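Home | Posts | Field Notes | About | Contact

Mussels in the Brernton

June 12, 2021

I spent most of March reading old survey sheets on freshwater mussels in the Brernton River. The oldest set was done by a naturalist named De Graaf, who walked the stretch below Ellthorpe and wrote down every bed he found. He listed seven species. The last full survey found four.

Mussels are easy to overlook. They sit half buried in gravel and filter water all day. Many species need a particular fish to carry their larvae, so when a dam blocks the fish, the mussels upstream stop reproducing. The adults can live for decades, and a bed can look fine long after the last young one settled.

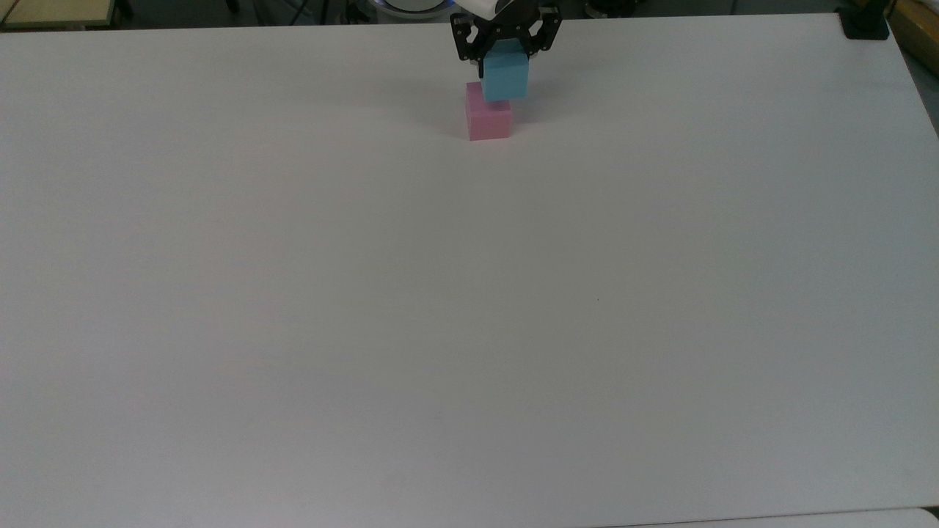

White tabletop and gripper.

Yaa Adjei sent me the counts from the Roltum weir site. Her team tagged 700 mussels there and found 66 of them again the next season. That doesn't mean the rest died. They burrow, and high water moves them. She plans to search the same stretch again when the river is low.

Downstream of the weir the total was 1591, nearly all of one common species. I would like to know how many were under five years old, but shell ages weren't recorded. 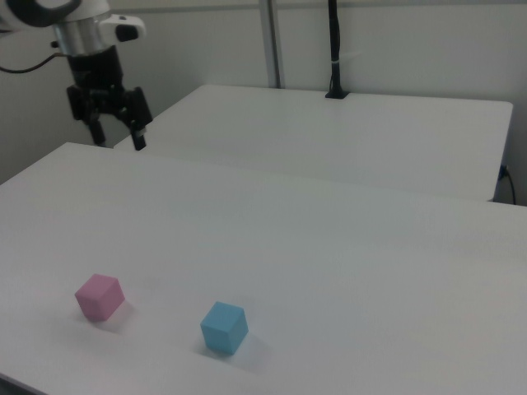

What I'm reading next

The fish records for the same river. If the host fish are still getting past Roltum, the upper beds may have a chance. I'll post the species list once I have typed it up.

Contact: use the form on the About page | © Field Notes | Back to top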